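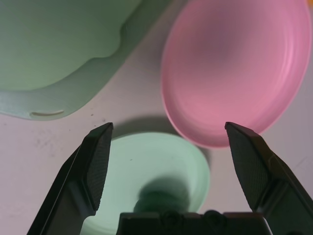
Figure 2. Tableware on the sorting table, Drodesgate kitchen.

3.2 Color and the sorting of everyday dishes

When we first sat down with the households in Drodesgate, we expected to hear a good deal about cupboards, and we did, but what people really wanted to talk about was color. Almost every family we visited had some private rule about which dish was for what, and the rule very often hung on a color instead of a size or a shape. A pale mint-green bowl and a pink plate, such as the two lying near each other in Figure 2, would hardly ever be put away together in these homes, even where one shelf had plenty of room for both. The green things went with the green things, and the pink with the pink, and a guest who helped with the dishes and got this wrong would be gently put right (one of us, Haddad, was put right more than once, and has never quite lived it down with the grandmother in question).

We had planned our visits around a different idea altogether. Following the earlier work in Mullum, we supposed that people would put bowls with bowls and plates with plates, and our first record sheets, drawn up in May, had no column for color at all. After 27 visits we had so many remarks squeezed into the margins that the sheets were hard to read, and Mrema redrew them over a weekend. The later sheets give color its own column, and they also leave a generous space for whatever the person happened to say while putting a thing down, which has turned out to be the part we go back to most often.

It would be easy to make too much of this. Several families mixed their colors quite happily, and in the homes with small children the rule tended to bend at the busiest times of day and then come back in the evening, when there was a little more peace in the kitchen. Still, of the 2145 placements we recorded in Drodesgate, around 1000 put a dish beside or inside another of the same color, and this held for shallow plates as well as for deep bowls. Green gave us the most trouble in coding. A mint bowl and a slightly more muted green tub were "the same green" to some people and plainly different to others, and we decided in the end to follow whatever word the household itself used, even where the two of us would have chosen otherwise.

The Riihimäki homes, which we come to in Section 3.3, had mostly white dishes, and for that reason they make a useful comparison. With color out of the way, people there fell back on rims, on chips and scratches, and on who had given them the dish in the first place. Only 5 of the households kept a colored set in daily use, and it pleased us very much to find that four of those kept it on a shelf of its own, just as our Drodesgate families would have done.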